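3.2 Internal layout of the tower units

The second group in the Jolbridge collection consists of 237 desktop towers withdrawn from office use. Each was laid on its side, the side panel was taken off, and the interior was recorded before any part was removed. The order of removal follows Economou and Starer: cables first, then memory, drives, power supply and board. Cable routing was noted separately, as it accounts for much of the variation in handling time between units of the same model.

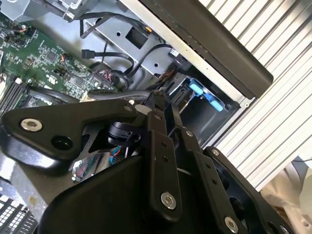
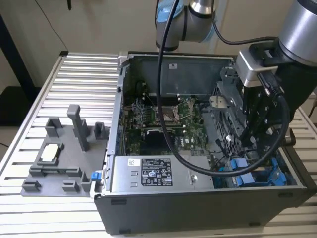
Figure 2. Interior of an open desktop tower. First picture: wired connectors and a SATA cable at the motherboard. Second picture: the case on its side, with the motherboard, power supply and perforated drive cage.

Three features of the layout affect access. The drive cage and the power supply both stand close to the board and limit the angle from which a hand or tool can approach. Small plugs with twisted leads have to be gripped at the housing, and pulling on the wires was recorded as a fault. Where the processor socket was found empty, the unit was logged as incomplete and kept in the sample, but left out of the mass totals given by Rama. Over 80 units were treated in this way. Loose screws were bagged with the unit number and weighed at the end of each batch.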